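Workshop tips: comparing hand-held grippers

Test both grippers on the same object. A power strip laid diagonally on a white board works well: long, rigid and easy to find again.

Change one thing per round. We ran the Umari fingers first, then the Prorkby set, 12 grasps each, with the same Rüegg controller settings.

Check the finger screws every 3 rounds. A finger that has turned slightly will pass a light squeeze and slip on a lift.

Tape the cable to your sleeve, leaving enough slack to reach the far side of the board.

White board, power strip, black grippers:

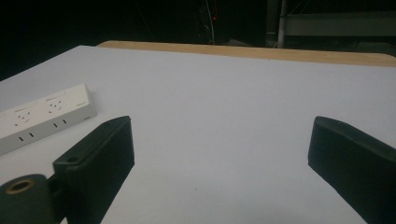
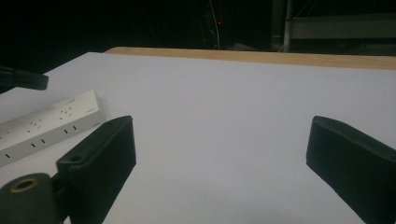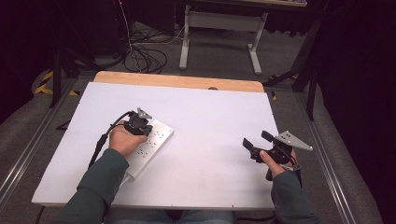
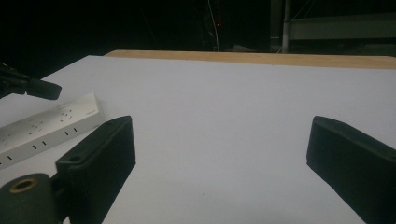
Log slips and misses in separate columns. Our first sheet put them together and 7 entries had to be thrown out. Wipe the pads with a dry cloth before changing sets.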